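4. Set the Coletex dust filter in its slot with the arrow facing the fan, then press both ends until they seat.
5. Switch the unit on at the wall and let it run for 30 minutes before closing the cover.

**Note:** The filter is the same part in all three Selturance cabinets. Order it as part 414.

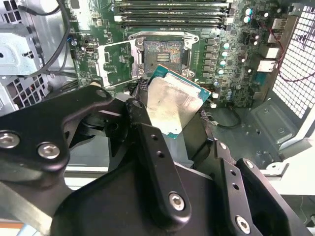

*Enwood, May*

## Section 3: Storing the unit between seasons

Store the dehumidifier upright in a dry room. The tank must be empty and the drain hose off — a hose left on will hold water in the bend.

1. Turn the dial to OFF and unplug the cord.
2. Slide out the tank, empty it, and wipe it with a soft cloth.
3. Leave the tank door open overnight.

**Caution:** Do not lay the unit on its side. If it has been tipped, stand it upright for 3 hours before use.

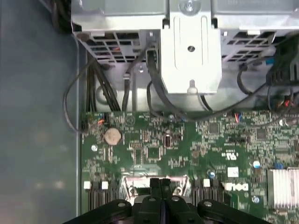 Keep the cover screws together in a cup or jar while you clean. The four long ones go in the back panel and the short ones in the grille. Do not force a long screw into a short hole. If the tank guide has come off, line it up by its pin first and put the screw in after, the same way you would with a slotted bracket like the silver one under the drive cage. Hand-tight is enough.
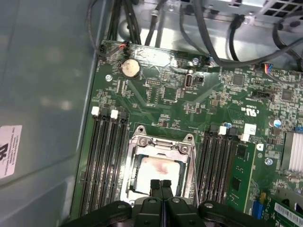
Auður Frandsen writes that the Marinho hose also fits the older drain port, but only with the clamp moved to the second ridge. We have added this to the parts list under 168.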